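机を貸して暮らす人に聞く、「広さ」の値段

港町ヘーンブリッジ(Hernbridge)の駅から坂を上がったところに、貸し机の店「ウッドウッド(Wudwood)」がある。会議室でもコワーキングでもなく、机そのものを時間で貸す。店主は元家具職人で、取材の約束は朝の8時だったが、現れたのは8時半だった。「机は逃げませんから」と言う。こちらの予定は逃げるのだが、黙ってメモ帳を開いた。

料金は一時間300円、半日なら1,000円。椅子は無料で、座り心地も無料なりのものである。

「最初は笑われましたよ。机なんて家にあるだろう、って。ええ、あります。郵便物と爪切りと、去年の年賀状が載ってるやつがね。あれは机じゃなくて棚です」

客は洋裁をする人、確定申告の人、ジグソーパズルの人。2,000ピースのパズルを持ち込んだ客は、三週間通って空の部分だけを完成させ、そのまま来なくなった。空はまだ預かっている。保管料の話をすると、店主は遠い目をした。

一番出るのは、いちばん大きい机だという。

「人間、広い面を見ると安心するんです。で、安心すると物を置く。一時間もすれば、もう家と同じです」

では家の机を片付ければ済む話ではないか。そう尋ねると、少し間があった。

「それを言うと、うちは潰れます」

天板の色にもうるさい。開業当初は隣町の製材所ラローラ(Lalora)から仕入れた濃い色の板を使っていたが、紙の白が目に刺さると苦情が出た。今は淡い灰色を勧めている。「埃が見えにくい」というのがもう一つの理由で、これはたぶん書かないほうがよかった。
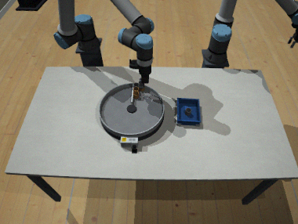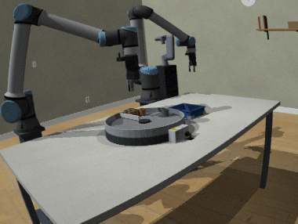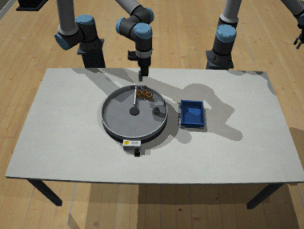 淡い灰色の天板。

いい机の条件とは

「まず、奥行きです」と店主は即答した。間口ばかり気にする人が多いが、奥行きが600ミリを切ると、ノートを開いた時点で湯呑みの行き場がなくなる。そして湯呑みは必ずノートの側に倒れる。

「次に脚。膝がぶつかる机で、いい考えが浮かんだ人を見たことがない。三つ目は、そうですね、自分の机じゃないこと」

冗談かと思ったら真顔だった。借り物の机だと、人は終わりの時間を気にする。引き出しもないから、開けて中を整理しはじめることもできない。本人の説では、家で仕事が進まない原因の半分は引き出しにある。残りの半分は台所だそうだ。

同業は現れないのかと聞くと、川向こうに「セイス(Sayce)」という店ができたと教えてくれた。あちらは珈琲が付く。

「敵情視察に行きました。珈琲はうまかった。机は、まあ、丸いんです。丸い机で書類を広げると、角が全部はみ出す。あれは話をするための机ですね。珈琲はもう一杯飲みましたけど」

10月には床を張り替えるため、二週間休むという。その間、常連はどうするのか。

「家でやるんじゃないですか。で、再開したらみんな戻ってきます。爪切りに負けて」

帰り際、店主自身の机を見せてほしいと頼んでみた。奥の事務室へ案内されたが、伝票と木工用の鋸と食べかけの煎餅で、机がどこにあるのかはわからなかった。帳簿はどこでつけているのかと聞くと、店の机を使うのだという。料金は払っているらしい。半日で。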